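Talura

Talura is a small port town at the mouth of the Panon River, with a fishing harbor on one side and a long gray beach on the other. I've been keeping this entry going for a while now (it started as three lines and a bus time that was wrong), and I've tried to put in what I wanted to know the first time I got off the ferry with a heavy bag and no map. Last big update: August 18, 2021.

Name

Two stories go around. The older one says Talura comes from a local word for a net float, and if you walk past the sheds on the harbor you'll see why people like that one. The other says it was a ship. Madhu Uniyal, whose booklet on the river towns is still sold at the post office, goes with the float and gives the ship a single grumpy footnote. I'm with her on this, mostly because every port I've ever visited claims to be named after a ship!

Location and layout

The town sits on a bend where the Panon slows down and gets wide and brown before it meets the sea. Everything old is on the north bank: the harbor, the market hall, the customs house and the two streets of tall narrow houses behind them. The south bank is newer and flatter, and that's where the beach is, along with most of the cheap rooms.

Behind the north bank the ground goes up fast. The hill is called the Saddle and tops out at 896 meters, so it's a proper half-day walk and you'll want real shoes. Most visitors only go as far as the Lantern Steps, 186 of them, cut into the rock straight up from Customs Street. They end at a terrace with a low wall and a view down the whole estuary. Go early. By noon there's no shade on the steps at all, and the tap at the top was broken on both of my last visits.

History

People fished here long before anybody wrote it down, and the first records are all tax complaints. The harbor wall came next, then the customs house, then a long good stretch when river barges brought timber down and took salt back up. You can still see the iron rings where the barges tied up, below the market hall, if the tide is out.

The railroad ended the barge trade. It stopped on the other side of the hills and never came any closer, and for a couple of generations Talura shrank. At its lowest the town had 1000 people in it, and the school was down to a single room. What brought it back was the ferry, and after that the beach. The old families are split on whether this was a good thing, and you will hear both sides of it if you sit long enough in the market cafe.

Getting there and around

The Shukla ferry is the nice way to come. It's a small, slow, slightly rusty boat that runs down the coast in the morning and back in the late afternoon, and you buy your ticket on board. Sit on the left going south - you get the cliffs. The bus is faster and comes in over the hills, but the last stretch is all hairpins and I get carsick, so I can't pretend to be fair about it.

In town you walk. The one thing you'll pay for is the hand-pulled crossing between the two banks, 80 cents each way, coins only. There's a road bridge too, farther up, but it adds a good half hour and there isn't much of a sidewalk.
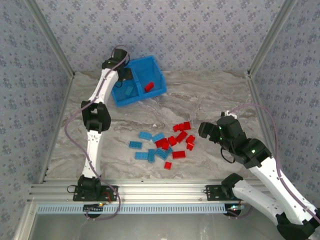
Two robot arms at a gray-and-white marble-patterned work surface, with a blue plastic bin toward the back.

Sights

The customs house is the big one, a long yellow building with a clock that runs slow. The ground floor has a little museum with ship models, river maps and a whole wall of confiscated goods, mostly tobacco tins. Kristaps Rebane put the map room together and labeled every sheet by hand, and his labels are worth reading even if you don't care for maps. One of them is just an argument with the mapmaker about a sandbank.

The market hall is open mornings except Monday. Fish on the left, everything else on the right, and a stair in the middle up to a gallery where the net menders used to work. Nowadays the gallery is used for dances and for the seed swap in April, and the rest of the time you can simply go up and look down at the stalls.

On the south bank there's the beach, which is stony near the river and gets sandier the farther you walk. The water is cold. I've been in twice and was proud of myself both times.

Food

You should eat a clemito. It's a flat, folded bread with smoked fish, pickled onion and a lot of black pepper, and it's sold hot from the window of the bakery on Customs Street (also called Clemito, so there's no missing it). The bakery says it invented the thing. Mwanaisha Mfinanga, in her little cookbook of coast recipes, says it came down the river with the barge crews and used to be made with eel. There's a sweet kind with plum too, but only in the fall.

For a sit-down dinner, the places along the harbor are all fine and all a bit overpriced. I like the one at the far end with the green awning, for the soup.

Where to stay

South bank rooms are plain and cheap and close to the beach. North bank rooms are prettier, colder and up a lot of stairs, and the harbor gets going before dawn, so light sleepers should ask for one at the back. Book ahead for the seed swap weekend.

Further reading

Madhu Uniyal, Towns of the Lower Panon
Mwanaisha Mfinanga, Bread and Smoke: Cooking on the Coast
Li-hua Tu, Walking the Saddle (the route up from the terrace has moved since this came out, so follow the yellow paint)

See also: Panon River, Lantern Steps, Shukla ferry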